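About Us

Hi, and thanks for clicking over! I'm the person behind Tiden, a small snack shop and mail-order pantry that started in my kitchen and now fills most of a former shoe store on Prurik Street. If you've ever emailed us at midnight to ask where your sesame twists are, it was me who wrote back (sorry about the typos).

I grew up in a house where the snack drawer was serious business. My grandmother kept crackers in one tin, sweets in another, and a third tin that we weren't allowed to open until company came. When I moved away for work I missed that drawer more than I missed my own bed, so I began ordering little bags of this and that from bakeries all over, and then my coworkers wanted in, and before long I was taking orders on the back of an envelope.

The shop opened on 6 Oct 2018, a Saturday, with 12 kinds of snacks on the shelf and a cash register I didn't know how to use. We sold out of almost everything by three in the afternoon! I went home, ate toast, and placed the biggest order of my life.

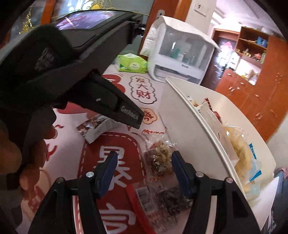 These days we carry more than 400 items, and I've tasted every one of them, including a seaweed cookie I still can't make up my mind about. Most come from family bakeries that don't ship on their own. The Denico ginger thins are the ones people write to us about, and the Hyun rice puffs are what I take on road trips. If a batch shows up stale or smashed, it doesn't go out to you. It goes home with us, and we eat it over the sink like normal people.

Our monthly box is the part I love best. You tell us salty, sweet or "surprise me," and we pack 10 snacks with a card saying where each one was made and what I like to drink with it. We skip the box in June while we take stock and repaint whatever needs repainting, and you aren't charged for that month.

Allergies? Please write before you order. We handle nuts, wheat, milk and sesame all in one room, and I'd much rather talk it through with you first.

The shop is open Tuesday to Saturday, ten to six. Parking is in back, next to the laundromat, and the bell on the rear door works if you push it hard.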